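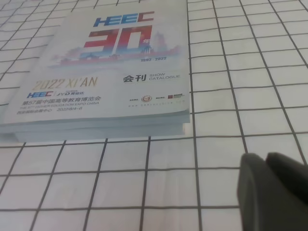

Step 4. Gripping a thick paperback

Bumer arm, home build, handout for the April evening

The show catalogue is our test object in this step. It lies flat on the grid cloth, so please approach from the side where the page edges are visible.

a) Open both fingers fully and stop above the cloth.
b) Lower the wrist by 2 mm at a time.
c) Close at speed 40, never higher.

Write the servo value in your notebook. My own arm on the Minska board gave 377.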